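11 August 2019
Bench notebook, two-arm cell, Wiverby
Project Plarkiren, handover timing

Today I continue with the question from May: when should the giving gripper open? Until now we used a fixed wait after the receiving fingers close. It is simple, but the wait must be long enough for the worst case, and then all the good cases are slow also. I want to compare it with the rule from the draft, where the giver opens only after it feels a pull from the other side.

Left arm gives, right arm receives. Brown mat on the table as usual, blue tray stays on it.
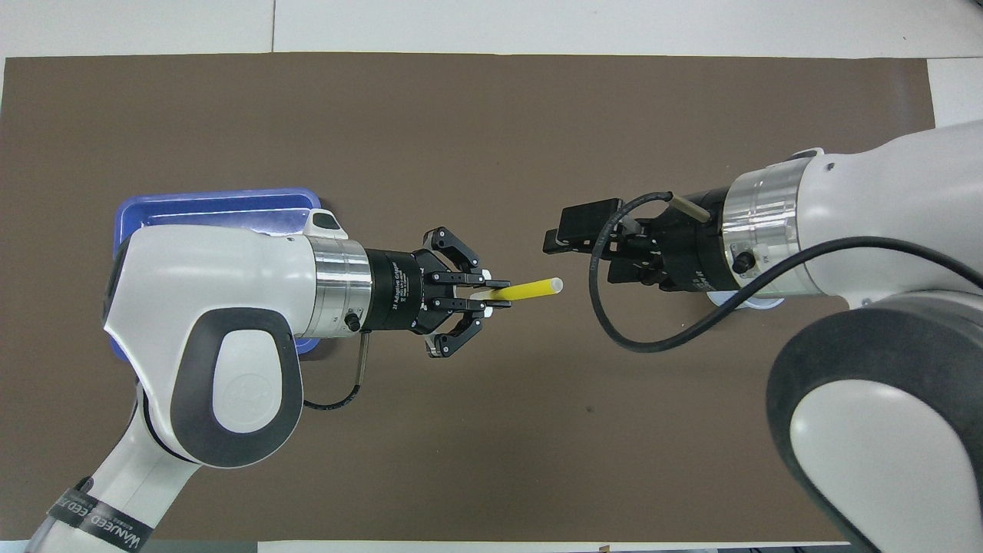
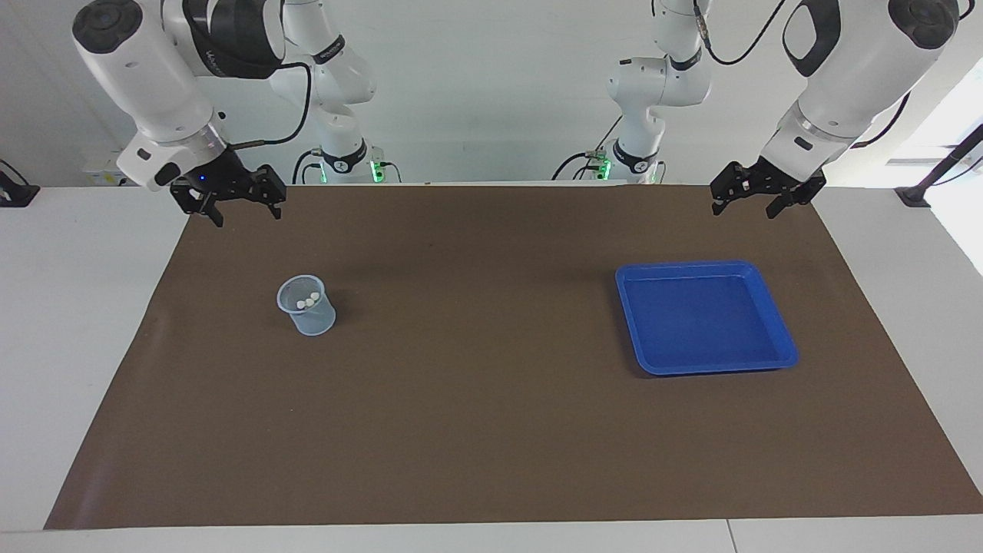 Yolotzin Orozco wrote under my plan that the pull rule is measuring two things together, the quality of the grasp and the stiffness of the object, and that with a soft tube I will get a late release even when the grasp is perfect. She would like to see the same rule on something rigid before she believes any number from it.

I think she is right about the first part. A thin tube bends before it transmits the pull, so the giver feels the force later than it should. I am less sure that this makes the rule bad. If the delay is always the same for one object, we can live with it. If it changes with how far from the end we hold, then it is a real problem and the draft must say so.

What I did

Condition A: fixed wait. Receiver closes, both arms hold still, giver opens after the wait.
Condition B: pull rule. Receiver closes, moves back slowly along its own axis, giver opens when the wrist force passes the threshold.

I ran 90 trials for each condition, changing between A and B after every trial so that the warming of the joints does not favor one of them. The force signal is filtered with the same filter we used in May. I did not touch the gains.

The threshold I took from the old log, where we have 3,948 samples of the giver holding a tube with no contact from the other side. I looked at the noise in these samples and put the threshold well above it. Butt says in his note that the noise depends on the arm pose, and I checked this only for one pose. To be repeated.

Results

Condition A: 37 trials finished with the tube turned in the receiving fingers. It was held, but not along the axis, so the next step (placing) would have to correct it.
Condition B: clearly fewer turned tubes, but I do not write the number yet, because in several trials I cannot decide from the log if the turn came before the release or after it. I must look at these again with the joint data beside.

Dropped tubes: none in A. In B there were drops, all near the beginning. I believe the reason is the filter start. In the first moments after the reset the filtered force is not settled, and the giver can open before there is any real pull. I added a pause of 200 ms after the reset and the early drops did not come back. This is a repair of the symptom only. Better is to initialize the filter with the last good value and not with zero. I will ask how the Godham code does it before I write my own.

One more thing about A. I always believed that the turned tubes come from the release. But when I put the force curves one over another, the sideways force is there already at the moment the receiver closes. The two grippers do not agree on the axis, so the receiver pushes the tube a little when it closes, and then the release only makes it free to turn. If this is true, the pull rule helps because moving back aligns the tube before the giver lets go, and the exact moment of opening matters less than I thought. It would also explain why changing the wait in May gave almost nothing.

This I can test without new hardware: move back the same distance as in B, but open after a fixed wait and ignore the force. Call it condition C. If C is as good as B, the force threshold is not needed for the alignment and the draft needs a different title.

To do

- Condition C, same number of trials, mixed with B.
- Rigid rod of similar diameter, as Yolotzin asks. Check the drawer first, then order.
- Noise of wrist force in more poses of the left arm.
- Calibrate the frame between the two arms again. Save the old calibration file, do not overwrite!
- Decide how we define "turned". Now it is my eye and one angle from the log, and another person would maybe count differently.

Logs are in the Plarkiren folder under today's date. The drops from before the pause are kept in a separate subfolder, please do not mix them with the rest.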